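Where the Tile Meets the Wood: Getting Thresholds Right

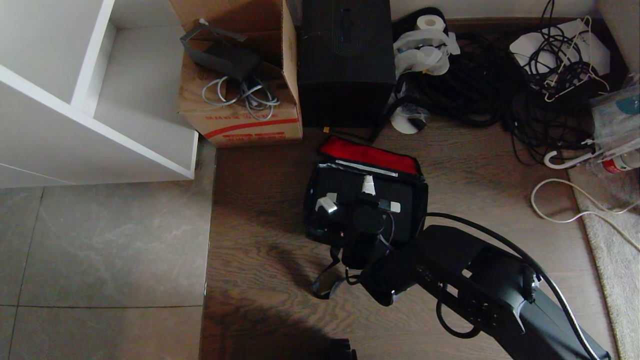 If you've ever stubbed a toe on a metal strip in a doorway, you already have opinions about floor transitions, whether you knew it or not! We get more mail about this small subject than about paint colors, and this month I finally get to spend a whole item on it. The meeting point of two floors is where a room shows how much thought went into it. Light gray stone tile against dark brown wood, like the pair in the photo, is one of my favorite matches, partly for the contrast and partly for the way faint marbling in the tile keeps company with the grain of the boards. A shelving unit set along that boundary gives the change of floor a purpose, too, and I've seen people use the trick very well in open-plan apartments where there is no wall to tell you the entry has ended.

Start with height. Tile sits on a bed of adhesive, sometimes with backer board under that, and wood may be nailed, glued or floated over a thin pad. Add up the layers on both sides before you buy anything. A couple of readers on the Christodoulou estate redid their halls last winter and found out on the final day that the tile stood well proud of the boards. Both ended up with a sloped reducer, and both say they like it now, but they would have liked it more if they had planned for it.

If the two sides come out level, lucky you! You can use a flat T-molding, or a slim metal profile set in before the last row of tile goes down. I'm very fond of the slim profile. It almost disappears, and it protects the tile edge from chipping when somebody drags a chair across. Brass warms up a gray tile nicely. Brushed steel is quieter. Painted strips look great in the store and then scratch, at least they did in my kitchen, where the dog takes the corner at full speed.

Then there's the gap. Wood swells and shrinks with the seasons and tile mostly doesn't, so the wood needs somewhere to go. Follow the number printed in your flooring instructions, even when it looks too wide. Our own workshop building in Rernitz has a strip of oak that was laid tight against the hearth tile, and every August it lifts into a small ridge that catches the broom. By October it has gone flat again. I have grown fond of it, but I wouldn't do it on purpose.

Some people fill the gap with cork, and I want to put in a good word for that. Cork strip squeezes and springs back, takes stain well, and is kind to bare feet. It does need a clean, straight edge on both sides, so it suits careful cutters. Flexible sealant matched to the grout is the other choice and it's much more forgiving of a wobbly saw line. Grout itself is a poor pick there. It cracks, and then you're picking crumbs out of your socks.

A word on placement. In a doorway, the change should fall under the closed door, so that from either room you see only one floor. This sounds fussy until you live with it done wrong, as I did for 12 years in a rental on Warnard Street with a sliver of green linoleum peeking into the bedroom. Without a door, look for something in the room to line up with: the end of a counter, a post, the back of a sofa. Put masking tape down where you think the line should go and leave it there for a few days. You'll walk over it with groceries and laundry and you'll know.

Direction matters as well. Boards running straight at the tile lead your eye across, while boards running alongside it make the line feel stronger. Meeting at 90 degrees is the easy and tidy way. Diagonal work is lovely and eats more material, so buy an extra box of boards and keep the leftovers for repairs.

A few reader questions to finish. Yes, you can replace a transition strip without lifting the floor, provided it was snapped into a track; pry gently from one end with a putty knife wrapped in a rag. No, you shouldn't nail through a floating floor to hold a strip down. And to the reader in the Altell building who asked whether a curved line is possible: it is, and please send us pictures! You'll want a bendable profile and a full-size paper template, and you'll want to cut the tile first and scribe the wood to it.

We have 10 sample profiles in the front room at the workshop, mounted on scrap boards so you can step on them. Come by in your socks if you like. Plenty of people do.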